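Miltell Bench Arm - Build and Setup Guide
Updated June, by the Cumex workshop group

Section 6. First insertion test

Do this section after the gripper has been zeroed. Allow one evening.

1. Set the green shape block on the floor of the enclosure, hexagonal hole toward the rear left.
2. Stand the red hexagonal prism upright behind the block.
3. Jog the arm over the prism at low speed and close the fingers until both pads touch.
4. Raise the prism clear of the block's top surface and stop.

CAUTION: Keep hands outside the panels whenever the motor supply is on. The fingers do not sense contact.
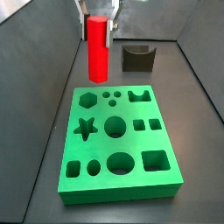

Solheim wrote in from the Givport build to say the low-speed jog was still too fast on their arm, and that dropping the step rate to 1,300 cured the overshoot. Try that value before changing anything else.

5. Turn the wrist until the flats of the prism line up with the flats of the hole. Check from above and from one side.
6. Move over the hole and lower in steps of 2 mm. If the prism catches on the rim, raise it and correct the wrist angle - do not push.
7. Open the fingers once the prism is seated, then save the position as slot 132.

Note: Leave the other pieces until the hexagon goes in cleanly. The piece with the scooped top is harder to grip and is covered in Section 7.

Questions about this guide: use the contact form | © Cumex | Back to top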